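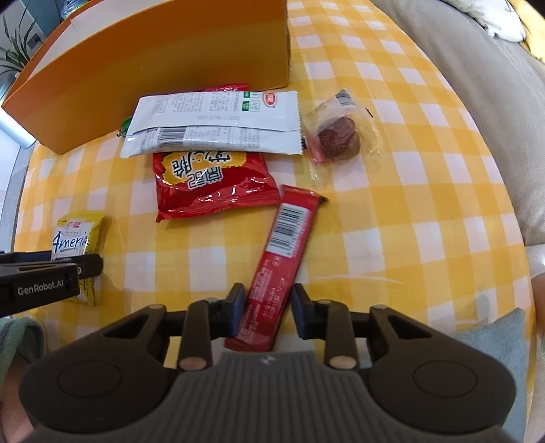 Release of findings from the Plurnidness procurement audit
Posted by Cillar Resident Desk, 3 January 2019

Our association wishes to know how a member of the public may obtain the findings of the audit into the Plurnidness Recreation Authority. The inquiry opened in June and covers 458 payments, including small purchases for public events, down to packaged snacks of the kind set out on a yellow-and-white gingham tablecloth. The Authority has stated only that the matter remains under review. Is there a right to see the report before the review closes?

Arriaga Records Help
A written request may be filed at any time with the records officer of the Authority. The request should name the audit, the period covered and the form in which copies are wanted. The officer must reply within 10 working days under the Authority's own rules. Draft findings are normally withheld while staff matters are pending, but the terms of reference and the contract with the auditor are open records. We advise asking for those first, in a separate letter. A refusal must be in writing and must cite the rule relied upon.

Tamby Ratepayers
We asked for the same report and received three pages out of 396. The remainder was refused pending legal advice. Our appeal has not been heard.

Hallway Reader
The report should be on the Authority's website under Notices. I have not checked whether it is the full version or the summary.

Arriaga Records Help
The item under Notices is the press statement announcing the audit. The report has not been posted there.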